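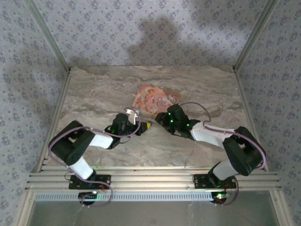
Shared Rules for Two-Arm Tabletop Stations: Progress Report to the Funlow Fund

Prepared by Vanderleia Amaral, Trasgate Workshop
Covering the period to the end of March

Where we are

The first full draft of the working rules is done and in daily use. When we wrote the application we promised a set of plain rules that a small workshop could follow when it runs two light arms over one table, without a safety department and without a shelf of binders. The draft has 18 rules and fits on both sides of one sheet. I am very pleased with it, and more pleased that people are arguing with it, which they only do when they have read it.

We call the sheet Fila, after the working title in the application, and I will use that name below. The companion piece, the stop drill, is called Bang. I know the name made one of your reviewers wince. It has stuck here and I would like to keep it.

What the rules cover

Fila starts before anything is powered. Both mounting plates are checked by hand for play. Cables are followed with the fingers from the gripper back to the base, with the arm moved slowly through its reach, so that you find the place where a loop goes tight or can catch on the elbow. That rule came out of a long discussion. Some of our operators wanted cables tied down hard along the links, others wanted generous loops. We settled on loops, with a limit: no loop may reach the other arm's gripper in any pose used in the task. The test is done with the power off and written in the station log.

The next group is about the space between the two grippers. This is where most of our thinking went and where I feel we have something worth sharing. With one arm, you keep people and objects out of its reach and you are mostly fine. With two arms working on one small item, the grippers are supposed to come close, so a simple keep-apart distance gets in the way of the job. Our rule now says that one arm holds and the other moves. The roles are named out loud before the task and may be swapped only when both grippers are still. It slows people down for the first hour or so, and then they stop noticing it.

There is a short section on objects. Card, thin booklets and small boxes are what we handle most, and they are good teachers – light enough that a mistake costs very little, and flat enough to be hard to pick up from a smooth table. The rule is that nothing goes on the table that we would mind losing. Only the items for the current task are allowed inside the walls. Pens, phones and coffee stay out, and yes, that had to be written down.

The last group deals with people. Hands stay behind the front rail while the arms are live. If an item needs to be put back, the operator says "hands in," the second person cuts motion, and the hands go in only after the second person answers. We tried a version with a switch and no talking and went back to talking.

Bang, the stop drill

Every operator runs the drill at the start of a session. The second person calls it at a moment of their own choosing, and the operator has to halt both arms, leave the grippers as they are, and step back. The pass mark is 3 seconds from the call to both arms standing still. We had planned to drill weekly. Doing it every session turned out to be easier to remember and people enjoy it far more than I expected.

One finding changed the draft. Our early instruction was to open the grippers after a stop, which sounds sensible until you picture an arm holding something up over another arm. Fila now says to leave them closed, look, and decide together. I would love to hear from any of your other projects that have come to a different answer. 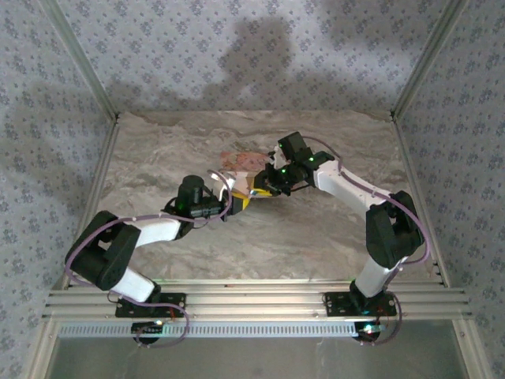 Do the rules apply when the arms are only being moved by hand, with the motors off?

The cable check and the rule about clearing the table apply at all times. The rules on naming roles, keeping hands behind the rail and running the drill apply as soon as either arm has motor power, even if nobody plans to move it.

Training

The course takes 90 minutes and is built around the station itself. We cut the slide section completely. New operators do the walk-round with a trained person, then the drill, then a simple task in pairs, swapping places halfway. They sign the log at the end and get a copy of the sheet. The sheet has no diagrams yet, and several people asked for one showing how to follow the cables. I agree with them and have begun drawing it. My first try looked like a plate of noodles.

We have also started asking each new operator to propose one change to the wording after their second session. A few of these have gone straight in. "Ensure adequate clearance" became "move it slowly and look," and "in the event of an anomaly" became "if something seems wrong." The sheet is shorter for it and reads better aloud, and reading aloud is how most of the training is done.

What has been harder

Keeping the log honest is slow work. People will write down a failed grasp without blinking, but they are shy about writing down a touch between the arms. We moved the touch column next to the date so it gets filled in first, and we agreed that a touch is never discussed as anybody's fault. Entries have become more detailed, though I am not ready to say the column is complete.

Lighting took more of our time than planned. Strong light from one side throws the arms' shadows across the walls and the table, and that matters for anyone judging the gap between two grippers by eye. The draft asks for the lighting to be set before the session and left alone. I would like something firmer than that in the final version, and I don't yet know what it should say.

We are also behind on the rule for replacing worn fingertips. At present it says to replace them when they look worn, which is no rule at all.

Money

Spending is in line with the plan. We have 20 percent of the materials line left, and I would like your agreement to move it to printing and to spare fingertips. There is no change to the total.

Next period

Finish the cable diagram and the fingertip rule.

Send the sheet to two outside workshops and ask them to run it as written, without help from us. I want to watch where they get stuck.

Write a one-page note on the hold-and-move rule, with the arguments for and against, so other groups can take just that part if it is all they need.

Settle the lighting wording.

If anyone from Funlow would like to come to Trasgate and take the course, please do. Mornings before 11 are best, and you would be very welcome to call the drill on me.

Vanderleia Amaral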